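Rilbridge Small Business Marketing Circle – Minutes of the September Meeting

Last updated: September 10, 2022 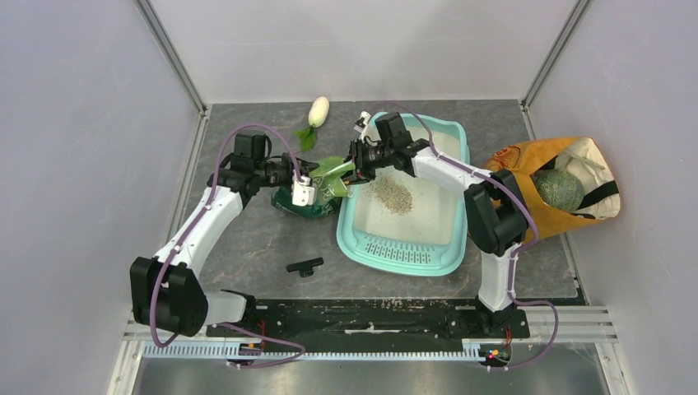
I got stuck with the minutes again, so you're getting them in my style, which means they're a bit long and I've left in the bits I thought were interesting. If I've got you wrong, email me and I'll fix it before the next one.

We started a few minutes late while the last of us found parking. Apologies came from the bakery and from the two sisters who run the framing shop. Last month's minutes were accepted with one correction: I'd written that the dog groomer was giving up on her newsletter, when she had only moved it from weekly to every second week. Sorry about that!

Matters arising

The shared calendar of local events is now up and most of us can edit it. The bike shop still can't get in. I said I'd resend the invitation, and I have, so please check your junk folder. The person from the nursery asked whether we could colour code it by neighbourhood, and after a bit of back and forth we left it as it is for now.

Newsletter sign-ups

This took up most of the evening. I gave a quick rundown of the joint newsletter we've been trying out, the one where each of us gets a short paragraph and a link. We had 237 subscribers when I checked before the meeting, and the target we set in the spring was 350. I was a little deflated, to be truthful, but the general feeling in the room was that the people on the list are real locals who open the thing, and that we shouldn't do anything silly to get the number up.

That led straight into the offer we got from Flasteden, who I'm sure have written to all of you by now. They sell email lists by postal code. I read the letter out loud. The hardware store was keen at first and wanted to know if we could try a small batch, and then the bookkeeper reminded us that our anti-spam law has a consent rule and that a purchased list doesn't get us around it. She's had a client go through a complaint and it ate up most of a winter. We talked about it for a good while (the cheese plate went round twice) and in the end agreed to say no thank you. I'll write back to Flasteden and be polite about it.

Ideas for getting sign-ups the slow way:

A card by the till at every member shop, with the address to type in and a square code to scan. The print shop will do 300 of them at cost if we send the artwork by the end of the month.

A line at the bottom of receipts. Three of us have tills that can do this and the rest of us don't know how to find out.

A draw for a gift basket. I like this one a lot, but the bookkeeper wants to look up the rules on contests before we announce anything, so it's parked until October.

Somebody asked if we should put a pop-up on our websites. There was groaning. The yoga studio said hers brings in more names than everything else put together, and she only has it appear when a visitor reaches the bottom of the page. I've said I'll try the same on mine and bring the results back, good or bad.

Scheduling tools

We'd asked two members to test Turnimier, the posting tool, and report back. The florist loves it. She does all her posts for the coming week in one sitting with a cup of tea and then forgets about them. The physio clinic had a rougher go – his posts went out in the wrong time zone for nine days, so his neck stretch tips were landing at three in the morning. He's sorted it now (there's a setting under the account name, not under the calendar, which is where any sensible person would look). He's still not convinced it's worth paying for when he only posts twice a week.

We didn't vote on this one. It's up to each of you. If you do want to try it, the florist has offered to sit down with anyone after closing and show you how she's set hers up.

Reviews

The café brought up a nasty one-star review that she's fairly sure was meant for another café with a similar name. She's asked for it to be taken down and hasn't heard a thing. Our advice was to reply once, kindly, saying she thinks they might have the wrong place and giving her phone number, and then leave it alone. I've done this myself and I did feel better afterwards, even though the review is still up there.

We also had a frank chat about asking customers for reviews. A couple of us find it mortifying. The bike shop writes the request by hand on the service tag, and he says people seem to like that. Offering a discount in return was raised and we all agreed it's off the table. Please don't do it under the group's name, or under your own if you can help it.

The Pant trial

I nearly forgot to add this section. Pant is the little loyalty app that the record store wanted us to look at. You get stamps at any of the member shops and they add up to one reward. The trouble is deciding who pays for the reward! We went around in circles on that. The nursery thought it should be whoever the customer redeems with, and the café pointed out that everybody would redeem for coffee and she'd be out of business by Christmas. Fair enough. The record store will ask Pant whether the cost can be split by stamps and let us know.

Money

We have 12 paid-up members. The web hosting came out of the account this month and there's nothing else owing until the printing. If you haven't paid your dues yet, you know who you are and I'm not going to list you.

Any other business

The framing shop sent word that they've got a spare sandwich board if anyone wants it. It's heavy, so bring a second pair of hands.

There was a request for a session on taking better product photos with a phone. Lots of nods. I'll see if the potter will lead it, because hers are gorgeous, and if she says yes we'll give her the first half of the next meeting.

To do before next time

Me: reply to Flasteden, resend the calendar invitation, try the pop-up, ask the potter.
Print shop: quote for the cards in writing.
Bookkeeper: contest rules.
Record store: talk to Pant.
All of us: send me your newsletter paragraph, and please keep it under the length of a decent text message.

We wrapped up and stacked the chairs. Next meeting is at the same place and the same time, and it's the yoga studio's turn to bring snacks.

Contact us | © 2022 Rilbridge Small Business Marketing Circle | Back to top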